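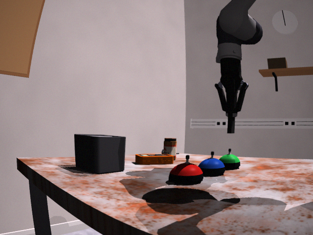
Gripper alignment on a button-press cell, before I touch the real one
Posted in August by udley_bench

I look after one small test cell at work, a single arm over a table, and its whole job is pressing buttons until something wears out. The fingers have been landing off center since I changed the wrist coupling, so I rebuilt the cell in the simulator to sort out the offsets before I go near the hardware. I have the red, blue and green buttons set out in a diagonal line with the arm parked high over on the green side, and that park spot is my home pose. From home I go to a hover point over each button, then straight down. In sim it lands fine. On the real cell it's good on red, a bit off on blue, and on green it's off by enough that the press doesn't always register. We do 1000 presses a run and on the last one it missed 34, nearly all on green. What would you check first?

clamer_fan60
Your tool frame is rotated. I had the same thing after swapping a coupling. One good button and an error that grows as you move away from it is a twist, pretty much every time. Redo the tool calibration with a pointer in the gripper and don't trust the old numbers, even if they look close.

trellard_tom
I don't buy that. If the tool frame was twisted and he keeps the wrist at the same angle for all three, he'd see the same error on every button. An error that grows along the row is the table frame. Did you bump the table when you had the coupling off? I bet you leaned on it. I always do.

udley_bench
Same wrist angle on all three, yes. And ok, I did have my elbow on the table for most of an afternoon... it isn't bolted down. It has rubber feet and I figured that was plenty.

clamer_fan60
Fair, I missed the part about the wrist angle. I'd still redo the tool though. You changed a part between the flange and the fingers, you can't just carry on with the old calibration.

pressfit
Both of you are right, do both, but do the tool FIRST. If you teach the table frame with a bad tool you bake the error in and then you'll chase it for a week. Ask me how I spent last spring.

Also, those stems sticking up out of the domes. Are they on the real buttons too? I'd worry about the fingers catching one on the way down, or pushing on the stem when you think you're pushing on the cap.

udley_bench
Yep, the real ones have them. I press with the gripper closed, dead on top of the stem. Works great when it's centered. When it isn't, the fingers slide off the knob and come down on the side of the dome, and I think that's where my missed presses come from.

trellard_tom
Then print a little cup that goes on the fingertips and drops over the knob. Ours forgives a lot of slop.

clamer_fan60
A cup hides the problem! He'll be back in a month with a side load on the wrist and a worn out coupling. Fix the frame, then add the cup if you want it.

trellard_tom
Sure, in a perfect world. I've got a line to keep up and the cup has been on there for 453 shifts. Not losing sleep over it.

michailidis_robotics_dept
One more boring thing: check the coupling screws after it's been running for around 60 minutes. The Michailidis couplings we use settle a little once they warm up, and we had a drift that only showed up after lunch. Put a paint mark across each screw head so you can see if it moved.

udley_bench
Ok, update. Bolted the table down through two of the feet, redid the tool with a pointer, then taught the table frame again using the three stem tips. The tool was off by a hair. The table was off by a LOT — so that one goes to Tom. Green is centered now. I also found one coupling screw I could turn with my fingers, which I'm not proud of.

Full run going tonight with no cup. Paint marks are on.

pressfit
Three points in a straight line is a lousy way to teach a plane, by the way. Use two of the stems and a corner of the table, or it can tip around that line and you won't notice until you move a button.

udley_bench
Ugh. You're right. Stopping the run and doing it over with the corner.

Contact the moderators | © Trellard Bench Forum | Back to top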